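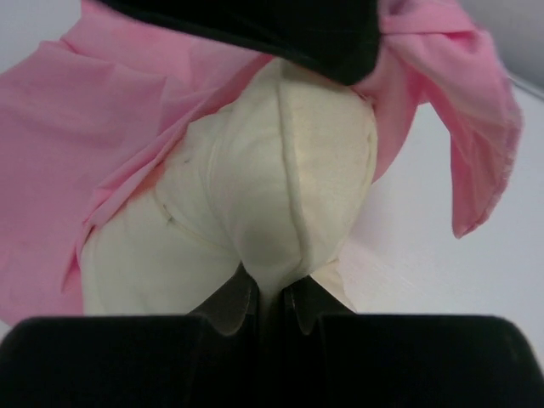 Pink cloth draped over something soft and cream-colored

How do we ask our town council for a fairness ordinance?

Myfanwy Parri
20 January 2022

Hi all! Lesham has no local rule against turning someone away from an apartment or a job for being gay or trans, and I'd love to change that. I have 60 signatures and two council members who sound friendly. Do I bring a full draft to the March meeting, or just speak during public comment? I've never done either and I'm so excited I can hardly sit still.
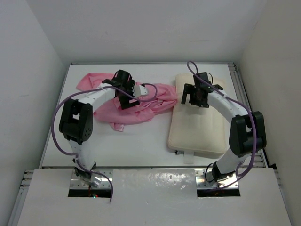 Replies

Vidadetti

Sixty is a wonderful start! We passed ours in Ikidville, and what helped most was calling the clerk first and asking how an item gets on the agenda. Public comment alone got us polite nods. Bring a draft — borrow the wording from a nearby town that already has one — and ask one of your friendly members to sponsor it. Have renters speak if they're willing. Ours took almost 16 weeks, start to finish, and I'd do it again tomorrow.
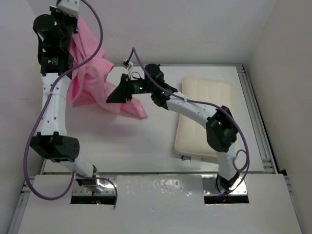 Pink cloth and a beige pad

Huerta

Just go and talk! Wear something bright. Our council moved the sign-up sheet to the back door one time, so get there early.

Also check if your state lets towns do this. Some don't.

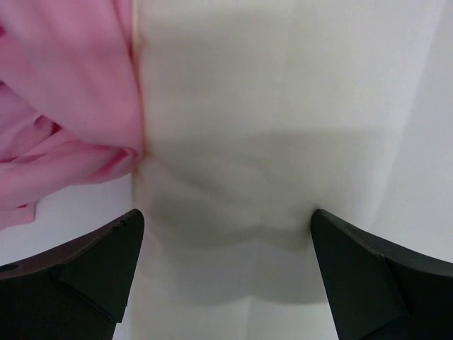
Pink folds beside cream-white fabric

Myfanwy Parri

Thank you both! Calling the clerk in the morning.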